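Corrugated fiberboard

Corrugated fiberboard, commonly called cardboard, is a packaging material made of a fluted paper sheet bonded between one or two flat linerboards. It is used mainly for shipping boxes, trays and dividers.

Structure

The fluted layer, or medium, is softened with steam, shaped between toothed rolls and glued to the liners with a starch adhesive. Flutes normally run vertically in a finished box, the direction in which the board best resists stacking loads. 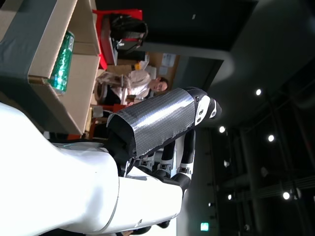 Board strength falls as moisture content rises. For this reason, samples are held at a fixed temperature and humidity before testing. The Gondidari mill conditions each sample for 16 hours.

Closures and reinforcement

Boxes are closed with glue, staples or tape. Water-activated paper tape bonds to the liner fibers, while pressure-sensitive tape stays on the surface.
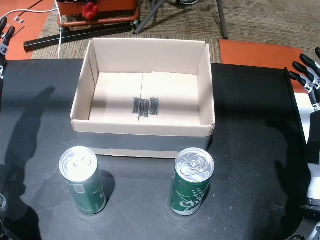 Reinforcement is applied where a wall is likely to bulge or tear. Filament tape is the usual choice in shipping. Gray duct tape is also seen on reused open boxes, run horizontally along the lower part of the front wall. It must be removed before pulping.

Production

The Sultance plant opened with a single corrugator and a staff of 208. A second line, built at Edo, runs at 354 meters per minute. 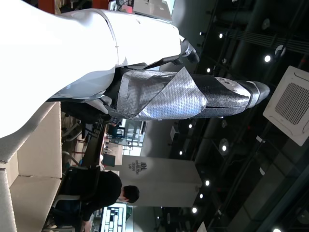

Silver quilted foil with a diamond-shaped embossed texture.

Foil and plastic facings improve resistance to moisture but make the board harder to recycle. The Mathias depot sorted 2985 metric tons of used board in its first year and rejected most laminated grades. 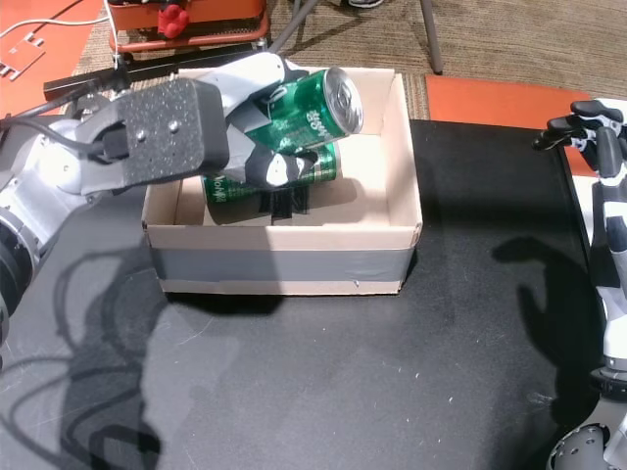
Why are the flutes curved?
A curved flute spreads pressure along its sides and cushions the contents better than a sharp fold.

Last updated September 2026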